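ロルトデール郡の暖房費補助条例改正について

2020年12月12日

ロルトデール郡議会は今週、冬季暖房費補助の受給世帯に対し、就労または求職活動の状況を毎月報告することを求める条例改正案を可決しました。改正条例は来年3月の支給分から適用されます。本稿では、条文と議事録、ならびに郡が公表した説明資料に基づき、改正の内容と審議の経過を整理いたします。筆者は同郡に居住し、公文書の翻訳を業としておりますが、郡の機関に所属するものではなく、以下の見解はすべて筆者個人のものです。

一 現行制度の概要

暖房費補助は、所得が一定の基準を下回る世帯に対し、冬季の暖房に要する費用の一部を郡の一般財源から支給する制度です。州の給付とは別に設けられた郡独自のものであり、現年度の受給世帯は3311世帯と公表されています。申請は年に一度、秋に受け付けられ、決定を受けた世帯は翌春まで追加の手続きを要しません。支給は世帯に直接行われるのではなく、燃料または電力の供給事業者に対して郡が支払う形をとっています。

この仕組みの特徴は、いったん決定がなされれば、冬の途中で打ち切られることがほとんどない点にあります。例外は郡外への転出と、虚偽の申請が判明した場合に限られてきました。前回の大きな改正は所得基準の見直しに関するもので、手続きの頻度そのものに手が加えられるのは、今回が制度発足以来初めてとなります。

二 改正の内容

改正条例の中心は、第四条に新設された第二項です。同項は、受給世帯のうち就労可能な成人を含む世帯について、当該成人の就労時間または求職活動の記録を毎月10日までに郡の福祉課へ提出するよう定めています。就労している者は月80時間以上の勤務を証する書面を、これに満たない者は求職先の名称と応募の日付を記した様式を提出しなければなりません。

提出がなかった場合、福祉課は書面で催告を行います。催告から11日以内に提出も理由の申し出もないときは、翌月分の支給が停止されます。停止された支給は、記録の提出があれば再開されますが、停止期間中の分が遡って支払われることはありません。審議ではこの最後の点に最も多くの時間が費やされました。

適用除外も設けられています。対象から外れるのは、高齢者のみの世帯、障害の認定を受けた者、六歳未満の子を養育する者、および就学中の者です。家族の介護に従事する者については、原案には規定がなく、修正によって加えられました。ただし、介護を理由とする除外には医師または介護事業者の証明が必要とされ、証明の様式は規則に委ねられています。この規則は本稿の執筆時点で公表されていません。

三 審議の経過

改正案を提出したのは、北部のナンディエ地区選出のストルーアン・クルックシャンク議員です。同議員は趣旨説明において、補助の財源が限られていること、受給世帯の状況が年に一度しか把握されないことを挙げ、「支える側の住民に対して、制度がどのように使われているかを示す責任がある」と述べました。さらに、求職中の者を郡の職業紹介窓口につなぐ契機として、毎月の報告が有効であるとの見方を示しています。

これに対し、ケネス・パターソン議員は、暖房は就労の有無にかかわらず必要なものであるとして反対の立場をとりました。同議員の指摘のうち筆者が重要と考えるのは、支給停止の影響が書類を提出しなかった本人だけでなく、同居する子や高齢者にも及ぶという点です。条例上、補助は世帯を単位として決定されるため、一人の成人の不提出により世帯全体の支給が止まります。この点についてクルックシャンク議員は、催告の期間が設けられていることで足りると答弁し、世帯の一部に限った減額という代案は採用されませんでした。

実務面の懸念は、福祉課長のチェン・イェンリン氏からも示されています。同氏は参考人として出席し、毎月の報告を処理するための人員が現在の体制では不足すること、様式の印刷と郵送に要する経費が予算に計上されていないことを述べました。議員から電子的な提出は可能かとの質問がありましたが、同氏は、システムの改修には次年度の予算措置を要すると答えています。したがって、3月の適用開始時点では、提出は窓口への持参または郵送に限られる見込みです。

傍聴席からの意見陳述では、コンドリ地区で賃貸住宅の管理に携わるサヴァス・ミハイリディス氏が発言しました。季節労働に従事する入居者が多く、勤務時間が月によって大きく変動するため、基準を満たす月と満たさない月とで提出すべき書類が変わることになり、混乱を招くとの内容でした。議事録には、この発言に対する提案者側の応答は記載されていません。

採決では、原案に対する修正が二点認められました。第一に、先に述べた介護従事者の除外です。第二に、適用開始を1月から3月に延期するもので、キャメロン・ポロック議員の提案によります。同議員は改正の趣旨には賛成しつつ、厳冬期の途中で新たな手続きを始めることは適当でないと主張しました。修正後の案は賛成多数で可決されています。

四 条文上の疑問点

条文を通読して、筆者には三つの点が不明確に思われました。

まず、「就労可能な成人」の定義です。条例の定義規定にはこの語がなく、適用除外に該当しない者はすべて就労可能とみなす趣旨と読めます。しかし、病気療養中で障害の認定を受けていない者、認定の申請中である者の扱いは判然としません。説明資料には「個別の事情に応じて判断する」とありますが、判断の基準も、判断に要する期間も示されていません。申請者の側からすれば、判断を待つ間に提出期限が到来した場合どうなるのかが最大の関心事でありましょう。

次に、催告の起算点です。条文は「催告から」と定めるのみで、書面の発送日を指すのか到達日を指すのかを明らかにしていません。トラーコウ方面の山間部では、冬季の郵便が数日遅れることは珍しくありません。発送日から起算するとすれば、受取人に残される日数は相当に短くなります。郡の他の条例では到達日と明記する例が見られるため、同様の文言を置かなかった理由について説明が望まれます。

最後に、不服申立ての手続きです。現行条例は、支給決定に対する不服申立てを認めていますが、支給停止についての規定を欠いています。これまで停止という処分がほとんど想定されていなかった以上、規定がないことに不思議はありません。しかし、停止を制度の一部として組み込むのであれば、停止に対する申立ての方法と、その間の支給の取扱いを定めておくことが必要であったと考えます。

五 筆者の見解

公費による給付に一定の報告を求めること自体を、筆者は不当とは考えておりません。年に一度の申請では世帯の状況の変化に対応できないという提案者の指摘にも、相応の根拠があります。所得が増えた世帯への支給が春まで続く一方、冬の途中で職を失った世帯が次の秋まで申請できないという現状は、以前から問題とされてきたものです。

ただし、今回の改正はこの後者の問題を解決していません。途中で困窮した世帯の申請を随時受け付ける規定は設けられず、加わったのは既に受給している世帯への義務のみです。状況の変化を毎月把握するのであれば、新たに必要が生じた世帯にも門戸を開くことが、制度としての均衡にかなうのではないでしょうか。審議の記録を読む限り、この論点に触れた議員はおりませんでした。

また、郡は改正による支出の減少額を試算していません。説明資料の財政欄には「未定」と記されているだけです。審査事務の経費が増えることは福祉課長の答弁から明らかですので、差し引きでどのような結果になるのか、少なくとも一冬を経た段階で公表されるべきものと考えます。改正条例には検証に関する条項がなく、公表が行われるか否かは郡の裁量に委ねられています。

なお、提出様式の見本は福祉課の窓口に備え置かれる予定とのことです。英語以外の言語による様式については、説明資料に記載がありません。規則が公表され次第、本欄において該当箇所の訳文を掲載いたします。

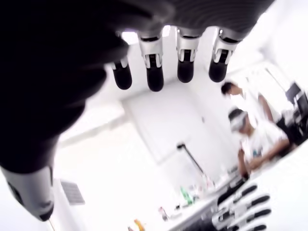
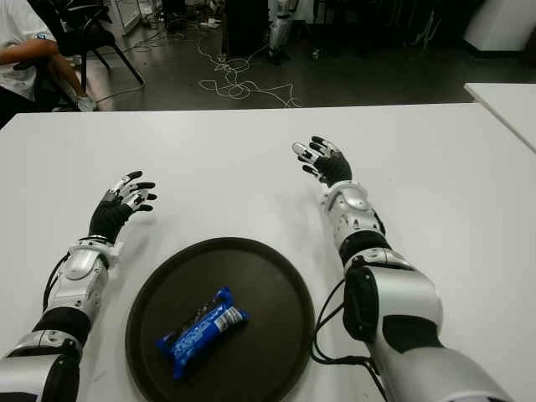
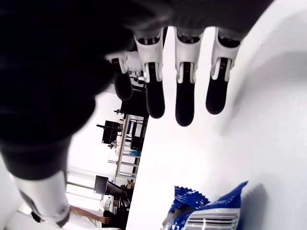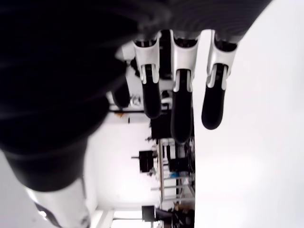 求職活動の記録を期限までに提出できなかった場合、暖房費補助は直ちに打ち切られるのでしょうか。

期限を過ぎた時点で直ちに支給が止まるわけではありません。まず福祉課から書面による催告があり、定められた期間内に記録の提出または理由の申し出を行えば、支給は継続されます。いずれもなかった場合に翌月分から停止となり、その後に記録を提出すれば再開されますが、停止されていた期間の分は支払われません。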